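Flanska opens furnished rooms at Besolgate

Housing provider Flanska has opened the first furnished bedrooms at Besolgate, its long-stay guest house for hospital visitors. The house will offer 40 rooms when work ends in July. 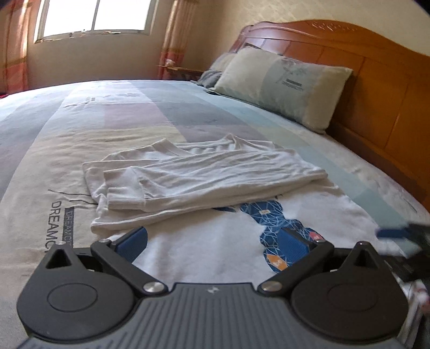 A bedroom at Besolgate, with carved headboard and patchwork bedspread.

Older furniture has been kept wherever it is sound – carved headboards included – and bedding is changed between stays.

"Guests arrive tired, and a properly made bed matters to them," said Tibor Kozma, head of housing at Flanska.
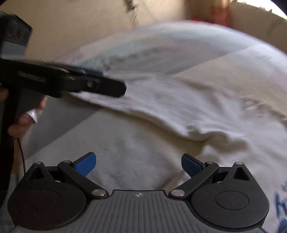
Quilted blankets and spare sheets are supplied with every room at no extra charge. Bookings are handled by the Mallum office, which opens at 9 am.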